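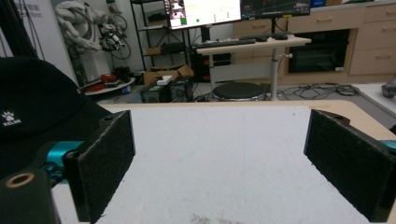 Moving from packing to recording demonstrations: what changes for the operators?

Posted by Humaira Sial, 2019-04-04

I run a shift at the Virkden site in Grirkcombe. We pack returned goods, mostly clothing and small household items. Since December two of my packers have spent part of each shift on hand-held grippers, doing the same picks at a table so that the movements can be recorded and used to train the arm. Management now wants 19 people trained on it.

My difficulties are practical ones. The packing rate is set per hour and the recording work has no rate at all, so the weekly figures for those two look poor. They also report sore wrists by the end of a session, which they did not get from packing. Has anyone written this up as a separate job, and if so, how is the time booked? I would also like to know what people tell staff who ask whether they are training their own replacement.

Junaid Talpur

We went through this at Hundirance. Book it as a separate activity code from the first day. If it sits under packing, the figures are wrong for both jobs and you will spend a month correcting them by hand.

We do set a target, but it is for accepted recordings only. Ours is 360 per person per week at part time. A recording is rejected if the item is dropped, if the fingers leave the view or if the operator changes grip halfway through. Do not pay a bonus on the total. We tried that and people chose the easy items, so the set filled up with boxes and had almost no soft goods in it.

On wrists: the grippers are held out in front of the body and the trigger is always under the same finger. Limit a session to 2 hours and swap hands where the model allows. Table height matters more than I expected. Ours was set for packing and had to come down. Felt pads on the fingers wear at the corners, and people squeeze harder to make up for it, so put pad changes on the weekly check.

As for the last point, get a written answer from whoever signs off the headcount before you speak to anyone. Ours said no posts would go before the arm had handled 1000 orders on a live line, and that packers would be offered the monitoring work first. It was not a promise of much, but staff could read it and ask about it. Three moved to monitoring. It is quieter work and some of them dislike it. One asked to go back to the bench.

mirzaei_nights

Same problem here with the rate. Our supervisor just leaves those hours off the sheet, which works until payroll asks. Also check whether the job grade changes, ours didn't and it should have.

Humaira Sial

Thank you both. I have asked for a separate code and for the table to be lowered. Junaid, do you log rejected recordings against a name, or only against the session?

Junaid Talpur

Session only.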